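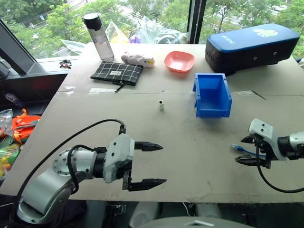

In October I finished my first year of learning to bake bread with rye, and I want to write down some things while I still remember them. I am not a baker. I work in the accounts office of a tile importer, and before last year I made only cakes, for birthdays, and not very good ones.

It started with Ilona Szénási, who had the flat below mine in Plurnbridge until the spring. She baked two loaves every week, always early, and the smell came up the stairs before seven in the morning. One day I asked her for the recipe. She gave me a jar with a spoonful of grey paste in it and told me to feed it. I asked how much flour and she answered "until it looks like mud for a child". I have thought about this sentence many times, and it is still the best instruction I have received.

My first four loaves were bricks. I am used to wheat dough, which you knead until it becomes smooth and pulls back when you stretch it. I kneaded the rye for a long time and waited for the same thing, and it only stuck to my hands, to the bowl, to the tap and to my watch. Rye does not make this elastic net, or only very little. You mix it with a spoon, you put it in a tin, you make the top flat with a wet hand. All my effort was going to the wrong place.

The second mistake was the knife. I cut the bread when it was warm, as everybody in my family does, and the inside was like glue. I thought that it was not baked enough, so the next time I left it in the oven longer and the crust became hard as a roof. Ilona laughed when I told her. A rye loaf must wait until the next day, and two days is better. I still find this difficult. In my mother's kitchen no bread ever had a second day.

Now I will write what I do at present, because a cousin asked me and I promised to put it here. In the evening I mix a large spoon of the starter with 117 grams of wholemeal rye and the same weight of warm water. I know that it is a strange number. It comes from the size of my jar - with more, it climbs out during the night and I find it on the shelf. In the morning I add the rest of the flour, more water, salt, and a small spoon of black treacle. I sometimes put caraway. My husband does not like caraway, so it depends on who has been washing the dishes that week.

Then it stays in the tin until there are small holes on the top, like the holes that rain makes in sand. In summer this was quick. In winter it took most of the day, and I carried the tin around the flat looking for a warm place. The best was the cupboard beside the boiler, between the towels. After that it goes in a very hot oven for 35 minutes, and then lower until it sounds hollow when I knock on the bottom.

About flour I have become a difficult person. The supermarket one is fine but a little dusty in taste. Ermelinda Carvalho, from my office, brought me a bag from a mill called Damis, where her brother-in-law lives near, and it was much darker and smelled of hay. I used it too fast. Then I ordered a bigger sack by post and there were moths in it by August, which was my fault, as I kept it open under the sink. I threw away more than half and cleaned the cupboard with vinegar. Now I buy small bags and keep them in the freezer, next to the peas.

I also killed the starter once. We went to visit my parents and I left it in the kitchen during the hottest part of July. When we came back it had a pink line, and everything I read said that pink must go in the bin. I was ashamed to tell Ilona, but I wrote to her anyway, and she sent me some of hers in an envelope, dried into flakes like fish food. It took five days of feeding before it moved. On the sixth morning the lid had lifted a little and I called my husband to look, and he was kind about it.

For this winter I want to try a loaf with whole grains, boiled and left to cool before they go in the dough. I have also bought a longer tin with a lid, second-hand. The lid does not close completely on one side, so if somebody knows how to bend it back without breaking the hinge, please write to me.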